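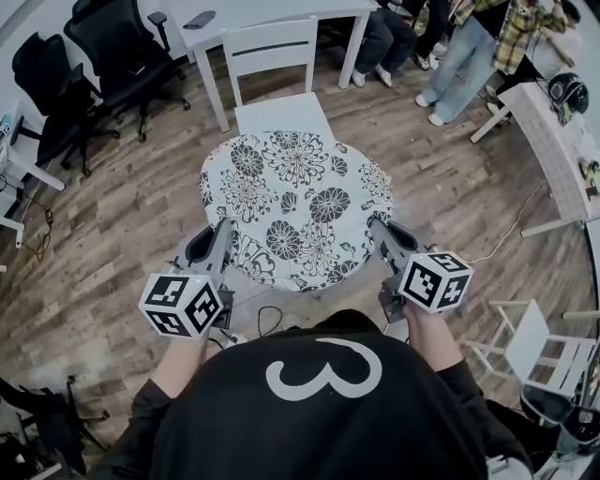 ## Einheit 2: Was die Trefferquote nach einem halben Sommer wert ist

Skript zur Vorlesung Spielanalyse Baseball und Softball, Fassung November. Die Folien zur ersten Einheit (Scoring-Regeln, Abkürzungen) werden vorausgesetzt. Wer nicht mehr weiß, warum ein Walk kein At-Bat ist, liest das bitte vorher nach, ich erkläre es in der Sitzung kein drittes Mal.

### Ausgangspunkt

Jede Mannschaft in einer unteren Liga führt Statistik, und fast jede führt sie, um hinterher zu wissen, was sie vorher schon meinte. Der Trainer hält einen Schlagmann für formstark, schaut in die Tabelle, findet eine hohe Quote und stellt ihn nach vorn. Findet er eine niedrige, dann hat der Mann »Pech gehabt« und steht auch vorn. Ich übertreibe ein wenig, aber nicht sehr.

Der Datensatz, mit dem wir arbeiten, stammt vom Sommerturnierbetrieb der Gondal-Liga und umfasst 819 At-Bats der beiden Mannschaften Wasgate und Barkside. Aufgezeichnet wurde mit dem Scoring-Programm Indel, exportiert als einfache Tabelle. Die Bogen auf Papier gibt es auch noch; an mehreren Stellen widersprechen sie dem Export. Dazu unten mehr.

### Die Quote als Zufallsgröße

Wir nehmen das einfachste Modell, das überhaupt etwas taugt. Ein Schlagmann hat bei jedem At-Bat dieselbe Wahrscheinlichkeit *p* für einen Hit, die At-Bats beeinflussen sich gegenseitig nicht. Beides ist falsch. Der Werfer wechselt, der Wind dreht, der Schlagmann hat schlecht geschlafen. Trotzdem lohnt sich das Modell als Messlatte: Was es schon allein durch Zufall erzeugt, muss man nicht mehr mit Talent, Form oder Charakter erklären.

Für die beobachtete Quote aus *n* At-Bats gilt dann

> Standardabweichung = √( p · (1 − p) / n )

Setzen wir einen ordentlichen Schlagmann mit p = 0,300 ein und geben ihm 20 At-Bats, kommt 0,102 heraus. Lesen Sie die Zahl bitte zweimal. Eine Standardabweichung nach unten steht der Mann bei ,198 und wird von der Tribüne aus beraten, eine nach oben bei ,402 und wird zum Auswahltraining eingeladen. Seine Fähigkeit ist in beiden Fällen dieselbe.

Nimmt man rechnerisch alle At-Bats des Datensatzes zusammen, so als hätte ein einziger Mensch sie bestritten, sinkt die Standardabweichung auf 0,016. Damit könnte man arbeiten. Leider hat kein Mensch sie allein bestritten, und der Mittelwert über zwei Kader sagt wenig über den Mann, den Sie aufstellen wollen.

**Zur Tafelrechnung:** Der Stichprobenumfang steht unter der Wurzel. Halber Fehler heißt vierfache Datenmenge. In der Gondal-Liga heißt vierfache Datenmenge meistens mehrere Jahre, und nach mehreren Jahren haben Sie einen anderen Spieler vor sich, auch wenn er noch dieselbe Rückennummer trägt.

### Die Geschichte von der heißen Phase

Eliécer Valderrama, Schlagmann bei Wasgate, hatte im Sommer eine Strecke, über die in der Liga viel geredet wurde. In der Vereinsmitteilung war von einem »Lauf« die Rede, ein Gegner ließ ihn absichtlich auf die erste Base, obwohl dort kein Platz für Geschenke war. Die Strecke umfasste zwei Wochenenden.

Im Kurs des Vorjahres hat Nima Ghaffari dazu eine Simulation gebaut, die ich weiter verwende. Sie nimmt Valderramas Saisonquote als wahres *p*, würfelt die Saison neu aus und sucht in jeder gewürfelten Saison nach der besten Strecke gleicher Länge. Das Ganze läuft mehr als 1000 Mal. In einem erheblichen Teil der Durchgänge findet sich eine Strecke, die mindestens so gut aussieht wie die echte.

Was folgt daraus? Zunächst weniger, als manche im Kurs gern hätten. Es folgt nicht, dass es gute Phasen nicht gibt. Ein Spieler, der seine Handgelenksverletzung los ist, schlägt vermutlich besser als vorher, und niemand muss dafür eine Simulation bemühen. Es folgt nur, dass diese Strecke als Beleg nicht reicht. Wer trotzdem an sie glaubt, braucht einen zweiten Grund: eine Umstellung im Schwung, die man auf Video datieren kann, und zwar *bevor* man in die Tabelle sieht.

Der häufigste Denkfehler in den abgegebenen Arbeiten betrifft die Auswahl. Man schaut die ganze Saison durch, greift das auffälligste Stück heraus und fragt dann, wie unwahrscheinlich genau dieses Stück war. Natürlich war es unwahrscheinlich. Das auffälligste Stück ist immer unwahrscheinlich, dafür wurde es ja ausgewählt.

### Clutch

Über den Begriff habe ich eine schlechte Meinung, die Sie nicht teilen müssen. Gemeint ist die Fähigkeit, in wichtigen Momenten besser zu schlagen als sonst. Zu prüfen wären drei Dinge:

- Was ist ein wichtiger Moment, und wurde das vor der Auswertung festgelegt?
- Wie viele solche Momente hat ein einzelner Spieler überhaupt?
- Wiederholt sich der Unterschied in der nächsten Saison?

An der zweiten Frage scheitert in unserer Liga jede Untersuchung, die ich bisher gesehen habe. Wer nur späte Innings bei knappem Stand und Läufern in Scoring Position zählt, behält pro Spieler eine Handvoll At-Bats. Zeeshan Bugti von Barkside gilt als nervenstark, und das beruht im Kern auf einem Double, das alle gesehen haben und an das sich alle erinnern. Seine Strikeouts in vergleichbaren Lagen stehen im selben Export. Man muss nur herunterscrollen.

Ein Einwand aus der letzten Sitzung lautete, der Trainer sehe doch mehr als die Tabelle. Das mag sein. Dann soll er es vorher aufschreiben. Ein Zettel vor dem Spiel, auf dem steht, wer heute unter Druck gut schlagen wird, ist mir lieber als jede kluge Bemerkung danach. Bisher hat mir kein Trainer einen solchen Zettel gegeben.

### Zur Qualität der Aufzeichnung

Bis hierher haben wir so getan, als seien die Hits wenigstens richtig gezählt. Hit oder Error ist aber eine Entscheidung des Scorers, und Scorer sind Menschen mit Vereinsschal. Ein harter Ball auf den Shortstop, der vom Handschuh springt: beim Heimscorer ein Hit, wenn der eigene Mann geschlagen hat, und nicht selten ein Error, wenn es der Gegner war.

Saeed Rezaei und Kourosh Akbari haben denselben Doubleheader unabhängig voneinander vom Video nachgescort. Sie waren sich bei den klaren Fällen einig und bei den unklaren oft nicht. Interessanter fand ich, dass auch ihre Einschätzung, *welche* Fälle unklar sind, auseinanderging. Für die Mannschaftsquote ist das fast gleichgültig. Für einen einzelnen Schlagmann mit 20 At-Bats verschiebt ein einziger umgewerteter Ball die Quote um fünfzig Punkte, also um den Unterschied zwischen »solide« und »Stütze der Mannschaft«.

Bekannte Mängel des Indel-Exports, bitte bei der Hausarbeit berücksichtigen:

- Sacrifice Flies tauchen stellenweise als gewöhnliche Outs auf. Der Papierbogen geht vor.
- Eingewechselte Spieler erben manchmal den Schlagplatz ihres Vorgängers samt dessen At-Bat.
- Wegen Regen abgebrochene Spiele sind enthalten. Ob sie zählen, entscheiden Sie selbst, aber schreiben Sie hin, wie.
- Die Spalte »Contact Quality« bitte ignorieren. Ich weiß nicht, wie sie zustande kommt, und die Leute, die sie ausfüllen, wissen es nach eigener Auskunft auch nicht.

### Was man trotzdem tun kann

Eine Quote aus wenigen At-Bats lässt sich zur Mitte ziehen. Man mischt die eigene Quote des Spielers mit dem Ligamittel und gewichtet das Ligamittel umso stärker, je weniger Daten man vom Spieler hat. Das Verfahren heißt Shrinkage und macht schlechte Daten nicht gut. Es verhindert nur die gröbsten Dummheiten, etwa dass ein Ersatzmann mit zwei Hits aus drei Versuchen die Rangliste anführt.

Wie stark man zieht, ist eine Annahme. In Lehrbüchern finden Sie Werte, die aus Profiligen stammen. Ich rate davon ab, sie blind zu übernehmen: Bei uns streut das Können zwischen dem besten und dem schwächsten Schlagmann vermutlich weit mehr als in einer Liga, in die man nur nach Jahren der Auslese kommt. Rechnen Sie mit mehreren Werten und zeigen Sie, ob sich die Reihenfolge ändert. Ändert sie sich, gehört das in den Text und nicht in die Fußnote.

On-Base Percentage ist meistens die bessere Kennzahl als die Trefferquote. Sie leidet am selben Mangel an Daten, misst aber wenigstens etwas, das Runs bringt.

### Aufgaben bis zur nächsten Sitzung

1. Berechnen Sie für drei Schlagleute Ihrer Wahl Quote und Standardabweichung. Begründen Sie die Wahl, bevor Sie rechnen.
2. Wiederholen Sie Ghaffaris Simulation mit 1000 Durchgängen für einen Spieler von Barkside. Geben Sie den Startwert des Zufallsgenerators an.
3. Suchen Sie in einem Spielbericht eine Aussage über Form oder Nervenstärke und notieren Sie, welche Daten nötig wären, um sie zu widerlegen. Wenn Ihnen keine einfallen, nehmen Sie dieselbe Aussage und erklären, was sie dann noch behauptet.

Abgabe als PDF, Code im Anhang. Diagramme mit abgeschnittener y-Achse gehen ungelesen zurück.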